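Questions I keep getting about the Akanda arm

What does it do?
It pushes things around a board with a stick! No gripper, no fingers, just a rod. I wanted the simplest job that would still make me learn the software.

Did you build it by yourself?
Nope. Sunil Navaratnam and I share a bench at the Clarklow workshop, and he did most of the wiring (I'm banned from the crimping tool).

How long did it take?
We started in January, mostly evenings, and lost over 30 of those to one bad cable.

Why a wooden board?
I like wood, and it's easy to sand when I mess up. Bolt yours down, though. Mine wandered for 2 weeks before I did.

Can I use other blocks?
Sure. Stars are the fun ones, they spin off in directions you didn't ask for. Start with a cube or a cylinder and get your pushes straight, then go wild.

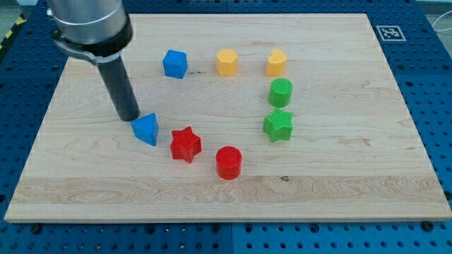 I'd also keep the speed way down until you trust your own code, which in my case took a while.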